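Urio Garment Station Set-Up Guide
Section 7: Folding Trousers

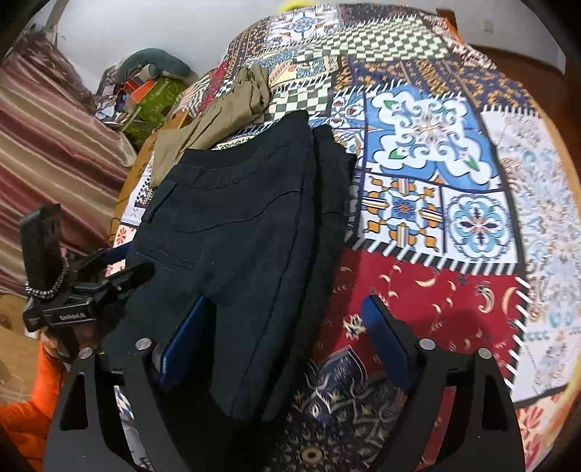 7.1 Scope of this section

This section covers the folding of adult trousers on a household table with the two-gripper Urio station. It applies to Urio units running Grumik task software. Towels and T-shirts are covered in Section 6. Socks are not supported.

Trousers are the hardest item on the supported list. Read 7.2 before deciding whether to enable this task on your unit. Many owners will find that folding by hand remains faster, and the task is switched off in the default set-up for that reason.

7.2 What to expect

The trouser task was tested by Clondosport on 118 garments of mixed size and fabric before release. Results depended far more on the fabric and on the way the garment was laid down than on the table, the lighting or the gripper pads.

The station can do the following with fair reliability:

– Close a lengthwise fold, one leg over the other, on a garment already lying flat.
– Bring the hems up to the waistband in a single cross fold.
– Move a folded garment a short distance to a stack.

The station can do the following some of the time:

– Find the waistband on a garment that has been dropped on the table.
– Pull a twisted leg straight.
– Separate two garments that overlap.

The station cannot do the following in this release:

– Turn a garment right side out.
– Close zippers, buttons or hooks.
– Empty pockets, or detect that a pocket is full.
– Judge whether a garment is clean.

A person folding the same load does all of the above without planning any of it. The trouser task should be treated as a supervised function. It does not replace a person in the laundry room, and it should not be started before leaving the house.

7.3 Before you begin

1. Confirm that the grippers have passed the opening and closing check in Section 4.

2. Wipe both pads on each gripper with a dry cloth. Lint on the pad face reduces hold on smooth fabric. Do not use fabric softener sheets, as the residue has the same effect.

3. Clear the table of cups, scissors, chargers and small objects. The software plans around items it recognizes as garments and ignores most other things.

4. Check the table covering. A cloth may be left in place if it lies flat and does not slide. Clip it down if it moves when you push it with one hand.

Note: A patterned cloth is acceptable under a plain garment. Dark trousers over a busy, many-colored print usually give a clear outline. A patterned garment on a patterned cloth often does not. If the outline preview is broken into pieces, put a plain sheet under the garment and run the preview again.

Caution: A loose tablecloth can be gripped together with the garment. If this happens, the lift will carry the cloth and anything standing on it. Press Stop before attempting to pull either one free.

7.4 Laying out the garment

1. Empty all pockets.

2. Close the zipper and the top button.

3. Lay the trousers on the table with the waistband at the far end and the legs toward the station.

4. Fold the garment lengthwise by hand if it is black, navy or another very dark color. See 7.6.

5. Smooth the legs from the waistband down. Wrinkles shorter than a finger can be left alone.

6. Put other garments to one side. A second garment may stay on the table if it is a clearly different color, such as tan beside black. Where the two overlap, the upper one must be the one to be folded.

Note: Step 4 moves a good part of the work back to the owner. This is a known limit of the current release. The station then performs the cross fold and the transfer only.

7.5 Teaching a fold by hand

If the built-in fold does not suit your shelves or drawers, you can record your own. Recording uses a pair of hand-held grippers, one in each hand, in place of the arms. The built-in Grumik fold was taught this way, and the pads should meet the fabric at the same angles the arms will use.

1. Open Tasks, then Trousers, then Teach.

2. Hold one gripper in each hand. Stand at the end of the table nearest the hems.

3. Open the fingers fully and wait for the tone.

4. Lower one gripper until both pads touch the fabric on either side of the intended pinch. Close slowly. The pads should gather one fold of cloth between them.

5. Use the other gripper to hold the garment down or to take the opposite edge. Keep it low. A gripper held high over the table hides the fabric from the second one.

6. Carry the hems toward the waistband in one motion. Pause before releasing.

7. Open both grippers and lift straight up. Dragging a pad sideways while it is still touching the cloth will undo the edge, and the station will learn to do the same.

8. Repeat from step 3 until the screen shows 8 accepted folds. Lay the garment down in a slightly different position each time.

Caution: Keep loose cuffs, cords and jewelry away from the finger linkages. Push long or padded sleeves up before recording.

Note: Slow, plain motions give better results than quick ones. People who fold a great deal of laundry tend to flick the fabric and let it settle. The arms cannot reproduce a flick, and a recording that contains one will normally be rejected.

7.6 Dark fabric

Black trousers are the most common source of failed folds. On dark fabric the seams, pocket openings and the edge of the lower leg are hard to tell from one another. Three errors are typical.

Pocket mistaken for edge. The gripper pinches a welt pocket or pocket flap and lifts the garment from there. The fold will be crooked and the pocket may be stretched. Press Stop, lay the garment flat and set Edge Search to Outer Only.

Side seam mistaken for edge. The gripper closes on the seam and picks up a small ridge of fabric, which slips out during the lift. Set Pinch Depth one step higher.

Top layer only. With the trousers folded lengthwise, the gripper takes the upper leg and leaves the lower one behind. This is most likely when the two layers are offset. Line up the layers by hand, or set Layers to Two before starting.

More light helps with the first error and does little for the other two. A lamp placed low at the side of the table shows seams better than a ceiling light. Do not aim it at the cameras.

7.7 Running the task

1. Select Trousers and press Preview. Check that the outline follows the garment on all sides.

2. Press Start. Keep one hand near the Stop button for the first garment of each load.

3. Watch the first lift. If fewer than two layers rise, press Stop and return to 7.6.

4. Allow the fold to finish before touching the garment.

5. Check the result. If the hems lie short of the waistband by more than the width of your hand, select Redo. The station will make one further attempt and then wait for you.

6. Press Next to move the garment to the stack.

A single pair of trousers takes 7 minutes at the default speed, including preview. Higher speeds can be set under Advanced but are not recommended for dark or stretch fabrics – the saving is small and dropped lifts become common.

7.8 Use in shops and workrooms

Some owners have asked about using the station at a retail folding table or in an alterations workroom. The hardware is the same as that supplied with the Gestero bench unit, and the task will run there. Two points should be considered.

First, shop folds are judged by eye. Edges have to match across a stack, and the station does not compare one garment with the next. Someone will need to square the stack.

Second, the task assumes one kind of garment at a time. A mixed pile has to be sorted first, and the station does not sort. In a workroom where the sorting takes longer than the folding, there is little to be gained.

The station is better suited to long runs of one item in one fabric, such as uniform trousers or aprons, with a person laying out and the arms folding.

7.9 Care after use

1. Open all fingers and switch off the arms.

2. Remove threads from the pivots with tweezers. Do not oil the pivots.

3. Inspect the pads for cuts. Replace both pads on a gripper together.

4. Store hand-held grippers with the fingers open and nothing resting on them.

Section last revised 30 September 2019. Settings named here may differ on units that have not been updated since February. For error codes, go to Section 9.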